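# How a Person Shows a Robot What to Do

A robot arm is a chain of stiff parts joined by motors. Each joint can turn by a certain amount. If you know the angle of every joint, you know exactly where the hand of the robot is. A computer stores those angles as numbers.

The hard part is choosing the numbers. For a simple job, such as moving a box from one spot to the same second spot all day, an engineer can type them in. Paper is harder. It bends, slides, and sticks to other paper, and a sheet almost never lies in quite the same place twice. Writing a rule for every way a sheet can bend would take far too long.

So people use another method, called **demonstration**. A person does the job through the robot, and the computer records what the robot does.

## Two ways to guide an arm

**By hand.** The person holds the robot arm and pushes it along the path. The motors are set so that they do not fight back. Sensors in the joints measure each angle as the arm moves.

**By remote control.** The person moves a controller, and the robot arm copies the movement. The controller may be a handle, a glove, or a second pair of arms with the same joints as the robot. Moving a robot this way is called *teleoperation*. "Tele" comes from a Greek word that means "far off," although the person may be sitting right beside the table.

The Merkavside paper-handling project uses remote control. Its robot has 2 arms, because many paper jobs need one hand to hold and another to pull.
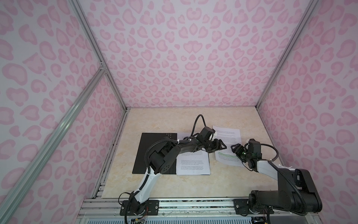
*Two grippers hold a sheet of paper between them. A second sheet lies on the table.*

The tool at the end of each arm is called a **gripper**. It has two fingers that open and close. A gripper with two fingers can pinch, but it cannot do everything your hand can. You can roll a page between your thumb and finger without thinking about it. A person guiding a robot has to find a slower way to do the same thing, and that takes practice.

## What gets recorded

While the person guides the arms, the computer saves several things at the same time:

- the angle of every joint
- how far each gripper is open
- pictures from the cameras

All of these are marked with the time, so that the computer can match each picture to the arm movement that went with it. One full recording of a job, from start to finish, is called an **episode**. The first paper job in the project, known as Gremside, had 200 episodes. A later one, Cladby, had about 1000.

Cameras are often placed in more than one position. A camera fixed near the table shows both arms and most of the work. A camera on the wrist moves with the gripper and shows small things close up, such as a hole in a cover or the edge of a page. Each view has gaps. The wrist camera can lose sight of the other arm, and the fixed camera can have its view blocked by an elbow.

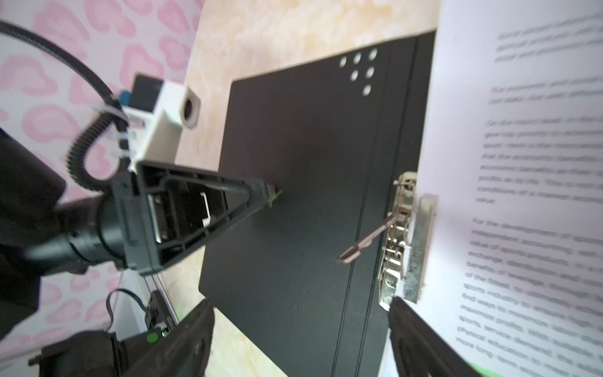 Binders are a good test because they mix hard and soft parts. The cover is stiff and turns on a fold. The metal rings move only in certain directions, and the lever has to be pushed the right way. The pages are soft, and they slide over each other. A person guiding the arms must change how they move for each part, and those changes are saved in the episode too.

## From recordings to a skill

After enough episodes have been saved, a computer program studies them. For each moment it looks at the camera pictures and the joint angles, and it tries to predict the movement the person made next. At first its guesses are poor. The program adjusts itself a little after each group of guesses, and the errors get smaller. This kind of learning is called **imitation learning**.

Then the robot is tested with no person guiding it. In one Gremside test in December, the robot was given 33 tries at lifting a single sheet. People watched each try and wrote down what went wrong. Sometimes the gripper closed too high and missed the paper. Sometimes it picked up two sheets.

Mistakes like these tell the team which new episodes to record. If the gripper keeps closing too high, the person records more episodes of reaching down to the table — slowly, and from different starting points.

## Words to know

**Demonstration:** showing a robot a job by moving it through the job.

**Episode:** one recording of a job from start to finish.

**Gripper:** the tool a robot uses to hold things.

**Imitation learning:** learning by copying recorded movements.

**Teleoperation:** moving a robot by remote control.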